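Progress report to the program manager
Structured ideation program, second reporting period
Prepared by the Methods Group, Skidanance
Nov 6, 2018

1. Scope of this report

The report covers the second period of the structured ideation program. It describes the sessions run, the changes made to the session format, the state of the idea register, spending against plan, and the work still open. Background on the choice of methods was given in the first report and is not repeated.

The program tests whether a fixed session format produces ideas that departments can act on, compared with the open brainstorming used at Skidanance before. The outside partners are unchanged. Besum supplies the prompt material and Vilico hosts the online register. Rees is the internal name for the pilot site where most of the sessions are held.

2. Sessions held

A total of 39 sessions were run in the period. Each session had one problem owner, one facilitator from the Methods Group and a mixed group drawn from at least two departments. Sessions where the problem owner did not attend were rescheduled and are not in the total.

The format has four steps. The problem owner presents the issue in a short written statement. The group rewrites the statement as a set of open questions. Ideas are then written in silence, one per card, and only after that read out and grouped. The group closes by marking the cards it wants to see tested and naming a first step for each.

The silent step was extended in this period. In the first period it was often cut short when the room went quiet, and the later cards in each stack were fewer but more varied than the early ones. Facilitators now hold the step to its full time even when writing has stopped.

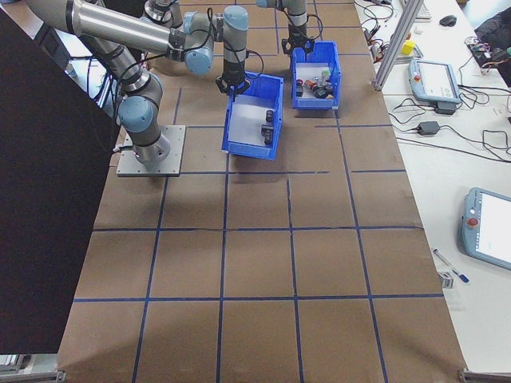

Does the silent step lower the energy of the group discussion that follows?
Groups start the discussion more slowly after a long silent step, but they reach the grouping stage with more material and spend less time on the first idea read out. Facilitator notes show no drop in the share of participants who speak.

3. Idea register

The register on the Vilico system holds 334 ideas from this period after duplicates were merged. An idea is entered only if it has a one-sentence description, a link to the problem statement it answers and the session code. Cards that could not be read, or that repeated the problem statement in other words, were dropped during entry.

Merging duplicates took more time than planned. The rule in the first period was to merge cards with the same wording. It left many near-copies in the register, and reviewers complained of reading the same proposal several times. The rule now is to merge cards that would lead to the same first step. The original wording of each merged card is kept in a notes field so that the problem owner can restore it.

Each idea is reviewed by the problem owner against three criteria: fit with the stated problem, effort needed for a first test, and whether the department can run the test without outside approval. Scores are on a short scale with written anchors. The anchors for effort were rewritten early in the period, as owners had read the middle value in different ways. Ideas scored before the rewrite have been scored again.

We do not report a success rate. Most first tests are still running and their length differs too much between departments for a single figure to mean anything at this stage. A table of completed tests, with the outcome as stated by the problem owner, will be attached to the next report.

4. Changes to the prompt material

The Besum prompt set was used in all sessions, with two changes.

First, the prompts that ask participants to copy a well-known company were taken out. They gave lively discussion, but the resulting cards were hard to tie to the problem statement and scored low on fit. Besum has agreed to the change and supplied replacement prompts based on constraints, such as running the service with half the steps or removing one form.

Second, prompts are now drawn by the facilitator before the session and set out in a fixed order. Random draws in the session were popular with participants and made comparison between sessions very hard. Some facilitators have asked for a return to the random draw. Our proposal is to allow it in sessions outside the pilot and keep the fixed order at Rees until the comparison is finished.

The wording of the open questions remains the weakest part of the format. Groups tend to write questions that already contain a solution, for example asking how a given software tool could be rolled out faster when the issue was that staff did not trust the data in it. A check has been added after the rewriting step: the facilitator asks the group to name at least two very different answers to each question. If the group cannot, the question is made wider. The check is simple to run, though it adds time to a step that participants already find slow.

5. Facilitator training

Training was moved from a single full day to two half days with a practice session between them. In the practice session the trainee runs the format with an experienced facilitator in the room, who fills in the observation sheet and does not step in unless the session stops.

The observation sheet has been shortened. Items on tone and body language were removed after paired observers gave them very different ratings. The items kept are ones that can be marked during the session without judgment: whether the statement was read aloud, whether the silent step ran to time, whether each card was read before grouping began, and whether every marked card left with a first step.
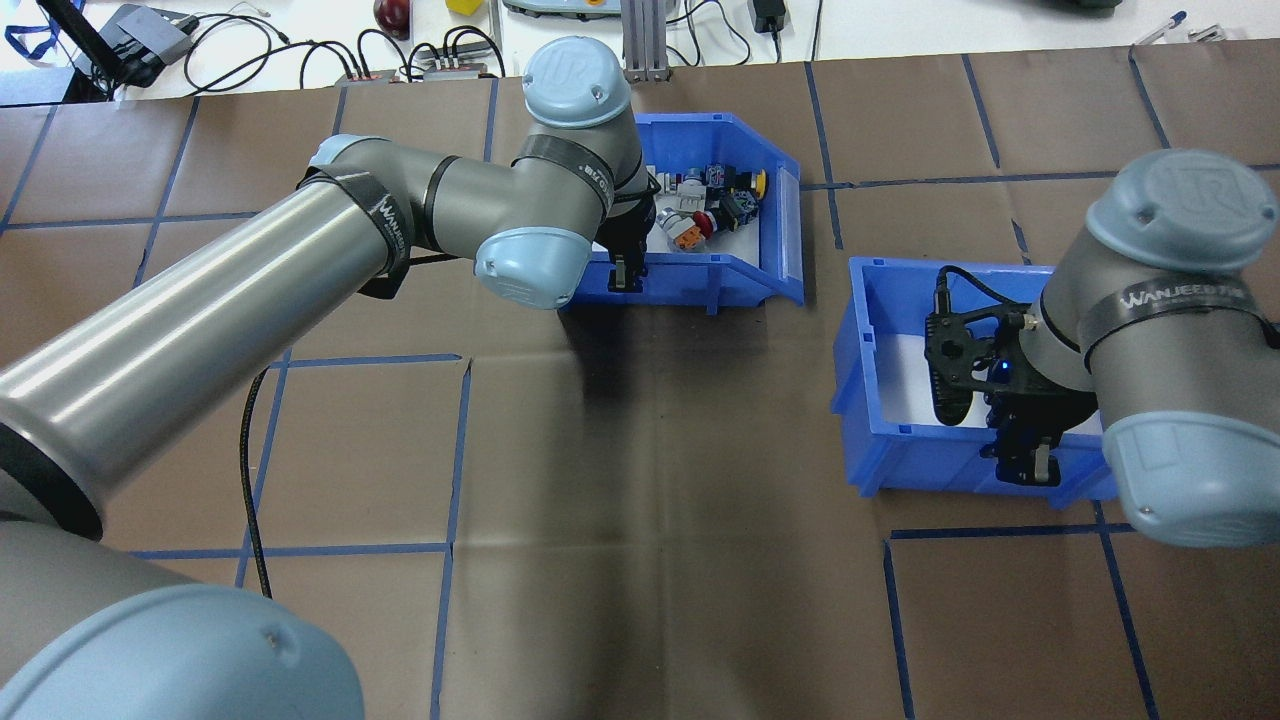

Agreement between paired observers on the shortened sheet is good for all items except the last. Observers differ on what counts as a first step. One accepts "talk to the finance department", another wants a task and a date. The guide now states that a first step must say what will be done and by when, and trainees practice on a set of weak and strong cards taken from earlier sessions. We will repeat the paired observations once all current facilitators have worked with the new text.

Two facilitators left the program during the period for other duties. Their sessions were covered from within the group, and no session was canceled for lack of staff. Cover at this level can't be kept up through the next period if the number of sessions stays the same, and a request for replacement hours is included in section 8.

6. Comparison with open brainstorming

The plan calls for a set of open sessions on similar problems, run without prompts or a silent step, to be reviewed on the same criteria. Matching the problems has been the main difficulty. Owners with an urgent issue ask for the structured format, and those who accept an open session usually bring a less pressing matter. Any difference in later action could then come from the urgency of the problem and have little to do with the method.

To deal with this, owners at Rees now submit their problem before they know which format they will get. The format is assigned from a list prepared in advance by a member of the group who has no part in the sessions. Owners may decline the assigned format, and refusals are logged with the reason given. Sessions assigned under the old arrangement will be reported separately and left out of the main comparison.

Reviewers are not told which format an idea came from. The session code used to give this away, so codes have been replaced with a plain running number. Card wording may still hint at the format in some cases, mainly where a constraint prompt was followed closely. We see no practical way to remove this without rewriting the cards, and have left it as a known limit of the comparison.

7. Spending

Spending is within the approved plan for the period. Facilitator time was higher than planned, due to the extra work on duplicates and the rescoring of ideas. Travel and printing were lower, the latter because Besum delivered the replacement prompts as part of the existing agreement. The annual fee for the Vilico register falls in the next period and is not yet booked. No transfer between budget lines is requested. The ledger extract has been sent separately.

8. Open points and requests

The export function in the register drops line breaks from the notes field, so merged cards run together in the file sent to problem owners. Vilico has confirmed the fault. Until a fix is in place, the notes are copied by hand for owners who ask for them.

Response from problem owners is slow after the session. Reviews are due before the follow-up call, and many are completed during the call itself, which shortens the time left to plan tests. We have moved the reminder to an earlier point and will report on the effect.

We request approval for the following:

Replacement hours for the two facilitators who left, at the same grade and for the remainder of the program.

Use of the random prompt draw in sessions outside the pilot, as described in section 4.

An extension of the comparison at Rees to the end of the next period, at no added cost, to make up for the sessions that can't be counted under the new assignment rule.

A decision on the replacement hours is needed before the end of November, when the facilitator schedule for the next period is fixed. The other two points can be handled at the regular review meeting.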